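Dining and Common Room – Monthly Walk-Through
Flosia House, ground floor
Date: Wednesday, August 24, 2022
Checked by: Augustina Nyarko
Copy to: Sheyla Salazar, building office

Mark each line OK, FIX or WATCH. Comments go under the line they belong to. Anything marked FIX carries over to the September sheet until it is signed off.

1. Floor and walkways

1.1 Walkway from hall door to kitchen hatch clear – OK

1.2 Floor dry, no loose tiles – WATCH
One tile by the hatch rocks when you step on the corner. Not a trip edge yet. Marked with tape on the underside of the baseboard so the office can find it.

1.3 Mats flat, backing intact – FIX
The mat inside the garden door curls at one end. I turned it around but it wants replacing. Same size as the one in the hall, please, or the door will catch on it.

1.4 Chairs pushed in, none in front of the exit – OK

2. Tables and cloths

2.1 Tables steady, no wobble – OK
Table 7 was on last month's sheet. New foot fitted, no movement when leaned on. Signed off.

2.2 Cloths hang clear of the floor – WATCH
The long cloths are fine on the rectangular tables. On the round ones they slide to one side during the day and then hang too low on that side. Straighten them at the start of each meal. If a cloth will not stay put, use the clips from the sideboard drawer.

2.3 Cloths free of holes and pulled threads – OK

2.4 Cups and other drinkware set back from the table edge – OK
Please keep doing this. Two breakages were logged in July and both were cups left near the edge where a sleeve could catch them.
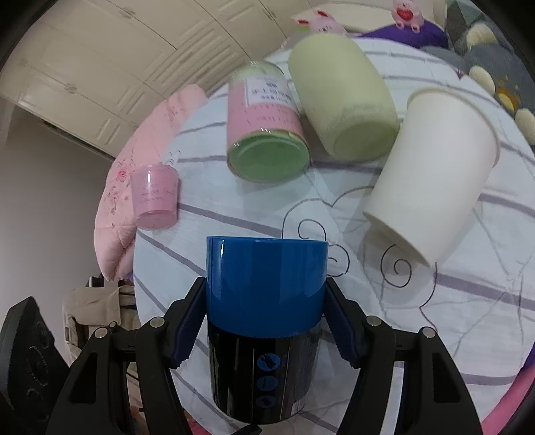
2.5 Drinkware free of chips and cracks – FIX
Run a finger around every rim, and look at the base as well. Two glasses from the Monder set were chipped and have gone in the bin, wrapped. Plastic cups that have gone cloudy can stay in use. Plastic cups that have split cannot, even if they still hold water.

2.6 Lids fit the containers they are with – WATCH
Several lids in the cupboard belong to nothing we own. Sheyla, can these go?

3. Kitchen hatch and hot drinks

3.1 Urn on level surface, tap does not drip – OK

3.2 Urn cord short and behind the counter – FIX
Cord was hanging over the front again. Pushed back and hooked. The hook is loose in the wall and needs a longer screw.

3.3 Hot water at hand sink – OK

3.4 Refrigerator at or below 40°F – FIX
Read 43 at the morning check. Door seal wiped down and dial moved up one step. Still 43 after lunch. Milk moved to the main kitchen. Šimek have been called, job number 88.

3.5 Cleaning products stored away from food – OK

4. Fire and exits

4.1 Both exit signs lit – OK

4.2 Extinguisher in place, pin and tag present – OK

4.3 Fire blanket reachable – WATCH
Tray rack had been parked in front of it. Moved. Please leave that wall empty.

4.4 Garden door opens from inside without a key – OK
Stiff, but it opens with one hand.

5. First aid

5.1 Omgate kit sealed and in date – FIX
Seal broken, burn gel missing. The use was not written in the book. Refill ordered.

5.2 Accident book in drawer, pen with it – OK

Open items from this sheet: 1.3, 2.5, 3.2, 3.4, 5.1
Next check: September, same route, start from the hall door.

Signed: A. Nyarko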